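Vemlow Arm Safety Kit – product page

Home > Robot accessories > Guarding and cable care

In stock. Order code 318. Dispatched from Brornau.

What you get: cable ties and straps, blank cable labels, one printed checklist, one wall card. The checklist was written by Ewan Ashby and last revised in September.

What it won't do

A kit doesn't make an arm safe. We sell plenty of these to people who think a card on the wall settles the matter, and it doesn't. "Collaborative" on a data sheet tells you very little about the gripper you bolted on afterwards. Do your own risk assessment, with the tool fitted and the real job running.

Before each session

1. Press the stop button and check that the arm stops. Do it even if you did it yesterday.

2. Move the arm slowly through its full reach, over furniture and worktops too, and watch the cables at every joint. Ties that look tidy at rest can still pull tight – don't trust them until you've seen the whole move.

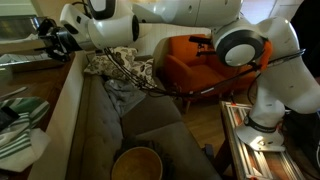
3. Write down who checked, and sign it.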